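Toy Room Safety Checklist, with Comments
Nillthorpe Family Center, ground floor
Date of check: 2019-08-22
Checked by: Meenakshi Bhardwaj
Second reader: Virgilio Mercado

The marks are the same as in the April check. OK means I found nothing to repair. WATCH means we can use it but must look again at the next check. FIX means it must be repaired before children use it. OUT means I have taken it from the room already.

1. Door, floor and light

1.1 Door closes slowly and does not catch fingers. WATCH
Comment: The closer is working, but the last part of the movement is fast. Jayson Estrella turned the small screw and it became better. I would like a finger guard on the hinge side also.

1.2 Floor is free of trip points. FIX
Comment: The edge of the mat near the window is lifting up again. The tape from April did not hold. Please do not put more tape on top of old tape, it must be cleaned first.

1.3 All lamps work and have covers. OK

1.4 Window locks. OK
Comment: The left one is stiff. An adult can open it.

2. Shelves and storage

2.1 Tall shelves are fixed to the wall. OK
Comment: I pulled each one from the top with two hands. No movement.

2.2 Heavy items are on the low shelves. FIX
Comment: The box of wooden train track was on the top shelf again. I moved it down. Rhea Fajardo will write the labels new, in bigger letters, so that the evening group can read them.

2.3 Toy boxes have no lids that can fall. WATCH
Comment: The Jornis chest has a lid support on one side only. It holds the lid open, but when I pushed from the other side it bent a little. Keep it open in playing hours until we have the second support. I have asked for the price.

2.4 Cleaning products are locked away. OK

3. Tables and chairs

3.1 Table edges and corners are smooth. WATCH
Comment: One rough place on the craft table, on the long side. I sanded it by hand. It needs a little oil too — I did not have any with me.

3.2 Table legs are tight. OK
Comment: Two bolts needed a half turn.

3.3 Chairs stand level. OUT
Comment: One Huler stacking chair has a split under the seat. It is in the back store with a red label. Please do not bring it out again for parents' evening, it is not stronger for adults.

4. Toys, general

4.1 Small parts test for the under-three box. OUT
Comment: I put every doubtful piece through the test cylinder. Nine pieces went inside, so they are now in the older children's cupboard. Most of them were play food. The toy list says 538 items for the whole room, and I changed the list after moving them.

4.2 Painted toys have no loose paint. WATCH
Comment: The paint on two of the stacking rings is thin at the inside edge. It does not come off with a fingernail. Guoqing Cai thinks we should replace the set now, I think it can wait until the next check.

4.3 Battery covers close with a screw. FIX
Comment: The Yap music box closes with a clip only, because the screw is lost. I took out the batteries. Without batteries it can stay in the room.

4.4 Soft toys: seams, eyes, stuffing. OK
Comment: One rabbit was sewn again at the ear. I pulled hard and the sewing held.

4.5 Strings and cords on pull toys are short enough. FIX
Comment: The cord on the duck is too long for the youngest group. Cut it and make a new knot inside the hole, not outside.

5. Animal and figure toys

5.1 Parts that stand out, such as combs, beaks, tails and fins, are firmly joined. OK
Comment: I held the body in one hand and turned the part both ways, gently at first and then with more force. Do this with every figure, also with the ones which look like one piece.

5.2 Eyes and small details cannot be picked off. WATCH
Comment: Printed or painted eyes are fine. For glued eyes, try with a fingernail on all sides. One cow has an eye with a small gap under it.

5.3 No sharp points or hard edges. OK
Comment: Toys with many flat faces need a longer look, because each meeting line is an edge. I go over them with the thumb and then with a piece of old tights. If the tights catch, the edge must be sanded.

6. To do before the next check

Clean floor and lay new tape at window mat — Jayson
Sand box labels, shelf labels — Rhea
Cord on duck — Rhea
Screw for music box, longest seven millimeters — Virgilio
Price for lid support and finger guard — Meenakshi

Virgilio has read this list and agrees with all marks except 4.2, where he also would prefer new rings. I have left my mark as it was and written his opinion here.
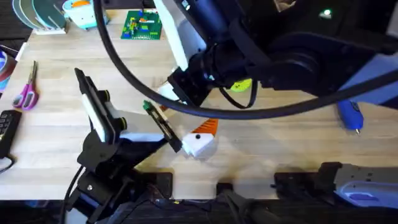

How should we check a toy bird with a raised comb before it goes back in the box?

Hold the body firmly, twist and pull the comb in both directions, then feel all the edges with your thumb and try the eyes with a fingernail. If anything moves or comes loose, mark it OUT and keep it away from the children until it is repaired.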